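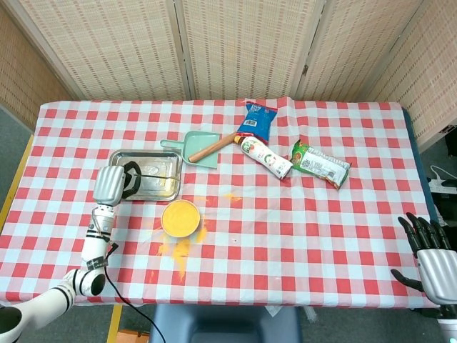
A reader in Skallatbridge wrote in to ask how many ham rolls a funeral needs, and added that her aunt's left them eating egg salad until January. It's a fair question. Grief does strange things to appetite, mostly to other people's.

Funeral lunch at home: what helps

Plan on two small sandwiches a head. For 100 guests I cut 275 halves last time and brought home a shoebox of them, all tuna.

Let someone else take the phone. The family shouldn't be discussing oven space with a cousin.

Put masking tape on the bottom of every dish that comes through the door and write the owner's name on it. I still have a casserole lid from a wake in Schouten. It fits nothing.

Borrow the big coffee urn, and start it an hour before the service ends. The one at the Satero hall takes forever and then boils over – stand it on an old towel.

Freeze whatever can be frozen that same evening, in portions for one or two. Lasagna is fine. Potato salad isn't, however sincerely it was given.

Keep a notebook by the door for who brought what. Thank-you cards can wait a few weeks, and anyone who complains about that may have their lid back.

Candle wax on a good tablecloth: let it harden, scrape with a spoon, then iron through a paper bag. Coffee wants cold water, and soon.

Flowers last longer with the stems cut again the next morning. Lilies go nowhere near the cat.

Updated Dec 22, 2025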